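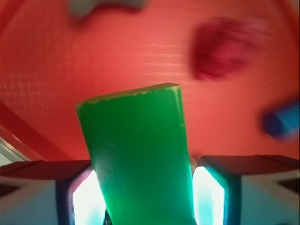 Painting the kitchen green, a long thread

Home Posts Replies Media Likes

Nesrin Bilgin
April

1/ Settle in with a cuppa, because I've been promising this thread to the lovely people who kept asking what was going on with my kitchen, and I'm not a person who can tell a story quickly. The kitchen is green now. It was magnolia when we moved to Wisham and it stayed magnolia for years, mostly out of cowardice.

2/ I should say that I grew up in a green kitchen. My mum's was a sort of boiled-pea colour with a gloss finish you could see your own face in, and my whole childhood smells of onions and that wall. So I wasn't coming to this with a clear head. I wanted a green, and I had a feeling about it, and a feeling is a terrible thing to take into a paint shop.

3/ The paint shop is Tokgöz, down past the post office, and if you're local you'll know it as the one with the bell that sticks. They were so patient with me. I went in for one sample pot and came home with 5 (and a brush I already owned, but it was on special).

4/ First thing I learned: the little card lies to you. It's tiny, it's lit by a shop ceiling and it's sitting beside a whole family of other greens that make it look calmer than it is. A green that seems gentle on the card can go up on a full wall and shout at you while you're trying to find the teabags.

5/ So paint a big patch. Bigger than you want to. I did mine on old sheets of lining paper, two coats each, and blu-tacked them about the place so I could move them. Behind the kettle, next to the window, down low beside the bin where the light is awful. My husband kept walking in and asking who was exhibiting.

6/ Then you wait. I know! I wanted to start that same afternoon. But our kitchen faces south, which in this part of the world means it never gets proper sun on it, and every green I'd picked went a bit hospital by four o'clock. The ones with blue in them were the worst. Beautiful at breakfast and quite sad by dinner.

7/ What rescued me was yellow. If your room is on the cold side, look for a green with a good dose of yellow in it. It'll look a touch too lively on the card, and you'll worry, and then it goes up on the cold wall and settles right down. I went with one called Baltance, mixed at the counter, and I've been fond of it ever since.

8/ A few people have asked why I didn't go sage. I do like sage! My sister has sage and her kitchen is a very restful place to be. But I kept thinking about it and I didn't want restful, I wanted to feel like having a second breakfast. Bright is allowed. I had to say that to myself quite a lot.

9/ Money, seeing it's always the first question in my replies. I got a quote to have it done and it was $885 for the walls and ceiling, which I thought was fair for the work involved, and I very nearly said yes. Then I looked at the old dishwasher and thought, no, that money has somewhere to be. So I did it myself.

10/ Doing it yourself is mostly washing, I'm sorry to report. Sugar soap, a sponge, a bucket you don't love, and then clean water after. Kitchens get a film of grease on the walls that you honestly stop seeing, and paint will not sit on it. I did the strip above the stove twice and the water was still the colour of tea.

11/ After that, filling. We had holes from a clock, holes from the previous clock, and a long crack over the doorway that I'd been ignoring since we got the keys. Fill a bit proud, let it go properly hard, then sand it back. Don't do what I did the first night and poke at it with a finger to see how it's going.

12/ I also want to put in a word for masking tape, the decent kind. I've always been a steady-hand-and-hope person. I am now a tape person. Press the edge down with an old bank card, and peel it off while the last coat is still a bit soft, slowly, back over itself. Very satisfying, would recommend on a bad day.

13/ The first coat looked dreadful. I'm telling you so that you're ready for it. Patchy, streaky, magnolia grinning through everywhere, and a colour I'd have called lettuce. I sat on the back step and rang my sister and she said, did you think one coat would do it? And I had, a bit.

14/ Second coat went on the next morning with the radio up and the windows open, and somewhere around the corner by the fridge it turned into the colour I'd had in my head. I did need a third above the benchtop. If you're going over something pale with something strong, buy for three and be pleased if you have some left.

15/ Finish matters more than I'd realised. I'd have loved a dead flat matte, it makes green look so velvety, but I cook with a lot of oil and I've got a nephew with hands. I went for a low sheen and it wipes down well. Mum's full gloss was harder to live with than I remember, I think. You could see every lump in the plaster.

16/ The ceiling I left white and I'm still in two minds. There's a woman on Trulamis Street who took her green right up and over, and it's gorgeous, like being inside a pear. If I were braver, or taller, I might have. Ask me again next winter.

17/ Then there's the part where everything else in the room looks wrong. The tea towels looked wrong. The chairs, which I'd been happy with, suddenly looked orange. Give it a fortnight before you replace anything. I moved a lamp, swapped the blind for a plain calico one I ran up myself, and the chairs went back to being brown all on their own.

18/ Mum came over to see it last week. She stood in the doorway with her handbag still on her arm and looked for a good while and then said it was a bit green. She's since told my aunties that I copied her. I'm taking it as a yes.

19/ For those asking about the leftover paint, keep it! Decant it into a jar with a good lid, write the name and the room on it, and put it somewhere that doesn't freeze or cook. I've already touched up the spot where the chair backs rub.

20/ I think that's everything, though I'll remember something as soon as I post this. If you've got a green kitchen please show me, any green at all, even the hospital ones. I'm off to put the beans on.

21/ Oh, the brush! Someone will ask. Angled, medium stiff, for cutting in. Wash it the minute you stop, before you make the tea, or you'll be buying another one like me.

More from Nesrin Bilgin
Calico blinds without a pattern
What I plant along a cold fence
Mum's white beans, as far as she'll tell me
Sanding chairs on the back step
A slow walk around Wisham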